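Progress Report to the Chettiar Education Fund
Student Robotics Project: Desktop Computer Service Cell
Submitted 2018-03-28 by Balakrishnan Thomas, faculty advisor, Sastine Technical College

Summary

The project remains on schedule. Students in the second-year automation course are programming a robot arm to carry out basic service steps on used desktop computers. The fund's award of $3,615 has covered replacement gripper parts, fixture material and the wrist camera. Students have logged 132 hours in the lab since work began in September.

Work on the processor socket

The gripper team has concentrated on approaching the socket without touching the memory slots on either side. The load lever and the retention frame leave little room for error, and the team now plans each approach from the wrist camera view. Approach speed was lowered in the latest version of the program – a change requested by the students themselves.

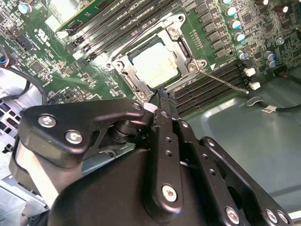
Work on the full case

The second team is responsible for the cell as a whole. The computer is laid on its side on the slatted platform with the open side up, and the arm works from above. The taller drive cage limits how far the arm can swing, so the team has written separate paths for the motherboard and for the drive bays. Gray plastic fixtures are kept on the platform beside the case.

The Jarkach path-planning software was adopted for both teams after a trial period. Two students have completed the supplier's safety course and now supervise all powered sessions. The remaining task for this team is a written procedure that a new student can follow without help.

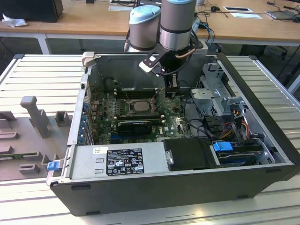 Will the students be ready for the Detanik Student Automation Competition?

The college expects to enter one team of six students. Entry depends on a full practice run under competition rules, and the advisor will confirm the result to the fund in writing before the registration fee is paid.

Budget and next steps

No additional funds are requested for this period. Remaining work consists of the practice run, the written procedure and a final report – to be submitted with receipts at the close of the term.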